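To: robotics-members
Subject: Re: Household handling project – gripper pads and session times

Dear members,

Thank you to those who replied to the notice sent in June. The project group has considered the comments and can now confirm the arrangements for the rest of the term. The original notice is quoted first for those who joined the list after it went out.

> The student project on household handling will continue in the Nerkham workshop. Teams are asked to work with ordinary objects only. Items made for testing, such as foam blocks and printed cubes, will not be accepted for the final assessment. Each team may submit no more than 3 recorded attempts per object. Recordings and log sheets are to be placed in the shared Fokska folder by five o'clock on Tuesday. Late submissions will be assessed at the next session.
>
> Teams using the Drarneo arm should book it in advance. The arm is not to be run by one student working alone.

Several teams asked whether objects with shiny surfaces would count toward the assessment. They will. The group recognizes that reflective items are difficult for the vision software and that a failed attempt may say very little about a team's grasp planning. Assessors will therefore look at the log sheet together with the recording, and partial marks will be given where the approach to the object was sound.

Objects held close to a rack or similar fixture will also be accepted. Teams should enter these under "near obstacle" on the log sheet and record the speed limit that was set for the attempt. Wrist camera recordings are preferred, as they let assessors judge the position of the fingers.

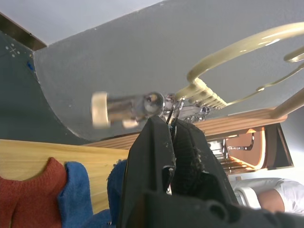

Verstraete wrote that blurred recordings should not be thrown out, as they are often the only record of what the arm was doing at the moment that matters, and asked that the rule on picture quality be relaxed. In the same message the group was asked to allow a slower speed for the last part of each approach, even where this takes a team past the time limit.

The group accepts the first request. A recording will be assessed if the gripper can be made out and the log sheet is complete. On the second, the time limit stays as it is for the main assessment, but teams may use one of their attempts as an untimed run. This must be marked on the log sheet before the attempt begins.

Members are also reminded of the following points.

Gripper pads are to be checked before each session. Pads with frayed or lifting edges may be used for practice, but the condition must be noted in the log. Replacement pads are kept with the spare cables, and the box number is 2897. Please sign for any that are taken.

The force setting must not go above 100 on the controller scale. Two teams have asked for a higher setting for smooth objects. This has been declined, and those teams are advised to look at finger alignment first.

Log files should be trimmed to 2000 lines before they are uploaded. The complete file should be kept on the team's own drive until marks have been released.

Sleeves are to be kept clear of the arm whenever the motors are powered – this applies equally to students who are only observing.

Questions about assessment should be sent to this list so that all teams receive the same answer. Booking requests should continue to go through the workshop calendar.

Regards,
Household Handling Project Group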